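Forums > Hardware > Bimanual and Desktop Arms > Kits and Bundles
May 31, 2024, posted by shoulderpan

Subject: Getgate two-arm kit, worth 995?

Looking at the Getgate pair. It is 995 as a parts kit with motors, no printed parts, or 787 without the table clamps and power supplies. Has anyone run it on cloth? My target task is flattening and folding hand towels. I already have a printer and can do the parts in PLA.

torque_budget
Ran a pair for three months. Mechanically fine. The calibration tool is the weak point. It writes joint offsets to the servos and also to a config file, and the two can disagree after a power cycle. Read the offsets back before every session. Gravity sag at full reach is 12 mm on my left arm with nothing in the gripper, and a towel makes it worse.

kerf_and_shim
12 mm sounds like a loose shoulder horn. Mine is well under that. Did you use the screws in the bag or the longer ones in the revised parts list?

torque_budget
The bag ones. I was not aware there was a revised list.

kerf_and_shim
It is in the Lososgate mirror of the build docs. Getgate never merged it. The horn screws need two more threads of engagement.

lowrate_lou
I would skip the kit. The Kouris bundle is 611 for the same motor class and you source your own clamps. Getgate charges a lot for a laser-cut box and a USB hub.

shoulderpan
Does Kouris match the motors for backlash? For folding I need both grippers to arrive at the same height.

lowrate_lou
No, but neither does Getgate. They say "paired" on the page. Ask them what it means.

kerf_and_shim
Disagree on that. I asked, and they bin by no-load current. It is a crude test but it does throw out the bad ones. The Kouris set I bought had one elbow servo with visible play out of the bag.

wrist_roll_9
For cloth, the fingers matter more than the arms. Stock fingers slide on terry unless you close past the nominal limit. Tapered fingers get under a hem better. Also put a sheet down and expect it to wrinkle, and keep the cables outside the sweep of the upper arm. Two from towel work:
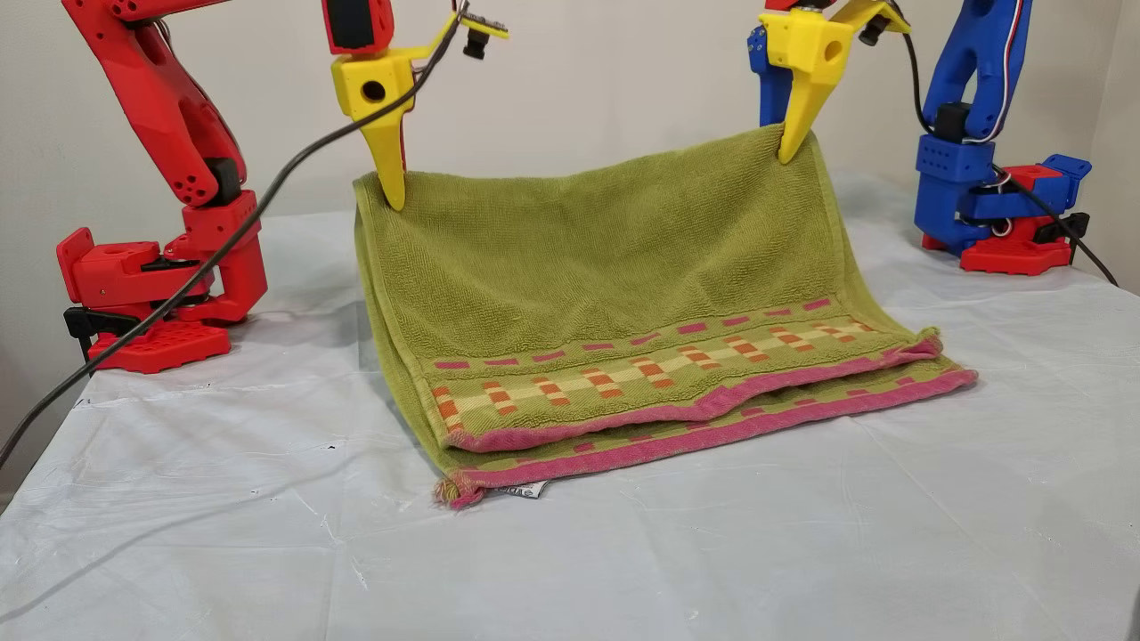
Corner hold, one gripper on each upper corner.
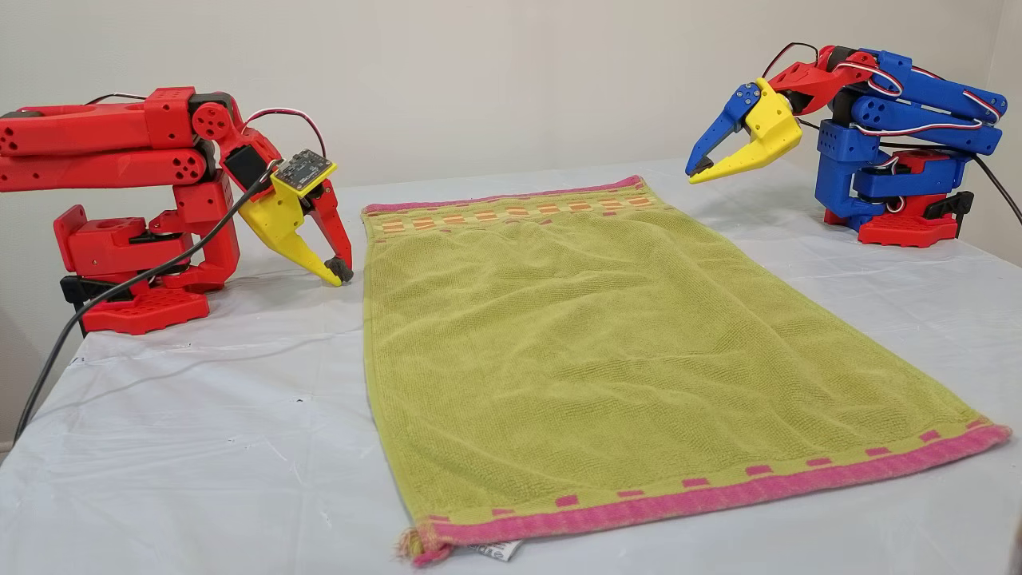

My grip current limit is set lower than the Wisbridge driver default. At the default the gripper servo goes into overload protection on a long hold and you have to cycle torque to clear it. Their newer branch exposes the limit per joint.

shoulderpan
Is that branch stable enough to record with?

wrist_roll_9
Stable for recording. Playback drops packets if both arms share one hub.

torque_budget
Swapped in the longer screws. Sag is noticeably less. I withdraw half of my complaint. The offset problem stands.

lowrate_lou
Still 611 against 995.

shoulderpan
Going with the 787 version and my own clamps. Will post backlash numbers in June if it ships on time.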